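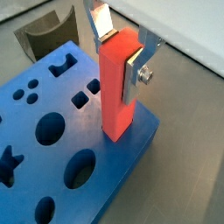 From: Tomoyo Hayashi
To: sorter-toys list
Date: 21 Sep 2022
Subject: Re: Tight square hole on the blue board

Adelmo Carbone wrote:
> The tall red block from the Wallus set binds in the small square
> hole on my board. The round pieces all drop through. Is the block
> oversize or the hole undersize? I have 800 grit paper here and was
> going to start on the block. Elfriede Stüber says to leave it
> alone and warm the board first.

Adelmo,

Measure before sanding. Take the block at both ends and in the middle, across both pairs of faces, then take the hole at the top surface and again at the underside. On my older Drosen board the hole narrowed toward the bottom, and the block was fine.

Don't warm the board. Mine took a slight bow that way in May and has rocked on the table ever since.

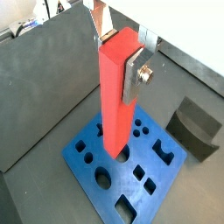 If material has to come off, take it from the hole. A block that has been sanded will no longer match its spares, and the color goes patchy. Wrap 200 grit around a flat stick, give each wall 5 strokes, brush out the dust and try the block again. Do not use 80, it leaves grooves that catch the corners. Keep the block upright for the trial, square to the board, with its lower end just clear of the surface, and turn it until its faces are parallel to the walls of the hole before letting it down. The corners of the small square hole are rounded, so check those too: a block with sharper edges will bind there even when the widths are correct.

Junpei Noguchi had the measurements for the Nustis blocks. I don't have them for Wallus. Please post yours.

Tomoyo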